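February 19, 2012
By the editor

So I finally did it. After years of saying I'd sort out the family photos "when things calm down," I spent most of the winter with the dining table buried in envelopes and the shoeboxes from my mother's closet, and I have things to report!

First, the boxes. There were 15 of them, plus a suitcase that my aunt dropped off with no warning and a note that said "more." I'd figured on a couple of weekends. Ha. The first evening I got through half of one box and spent the rest of the time trying to work out which of two nearly identical cousins was holding the fish. (I still don't know. If you're a cousin and you once held a fish at Pristby, please write to me.)

What slowed me down most was the sorting. I started by year, like a sensible person, and gave up by the second box. Hardly anything had a date on it, and the ones that did were in my grandmother's handwriting, which gets smaller as it goes along until it falls off the corner of the print. So I switched to sorting by place. The lake at Pristby, the house on Husitz Road, the old store, everything else. That went so much faster. You can usually tell a porch from another porch even when you can't tell 1961 from 1966.

A few of you asked at the last potluck about labeling. Soft pencil on the back, near the edge, and press lightly. I know the gel pens are pretty. I used one on a stack of Husitz Road pictures and it came off on the faces of the ones underneath, and I had to go lie down for a while. 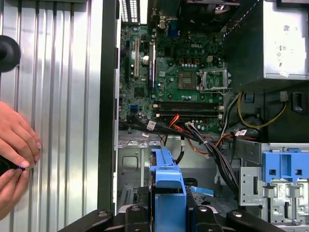 Then the scanning, which I'd been dreading and ended up liking quite a bit. I did 60 on a good night, with the radio on, and 20 on a bad one. My grand total as of this morning is 598, and yes, it's bothering me that it isn't 600, and no, I'm not going to scan the two blurry ones of somebody's thumb just to get there. Well, maybe one of them.

I name each file with the place first and then whoever is in it, left to right. If I'm not sure of a person I put a question mark and move along. Then I copy everything onto two drives, one for my desk and one for my sister's house in Zumstead – she keeps it in the drawer with the good tablecloths, so at least it gets visited at Thanksgiving.

The best find so far was in the suitcase. It's a picture of the store the week it opened, with the Yao bakery next door and a whole line of people out on the sidewalk in their coats. I'd heard about that line my entire life and always assumed it had grown a little in the telling. Nope, it goes right around the corner! I've looked at it with a magnifying glass more evenings than I'd like to admit, and I'm nearly sure one of the hats is my grandfather's.

I still have the slides to do. They're in those round trays, and half of them seem to be upside down, and I've decided they can wait until June. In the meantime, if anybody has a slide viewer they're not using, I'd love to borrow it for the summer. I'll trade you for rhubarb. And if your own people lived anywhere near Husitz Road, tell me the name and I'll look through the question marks for you – there are an awful lot of them in the porch pile.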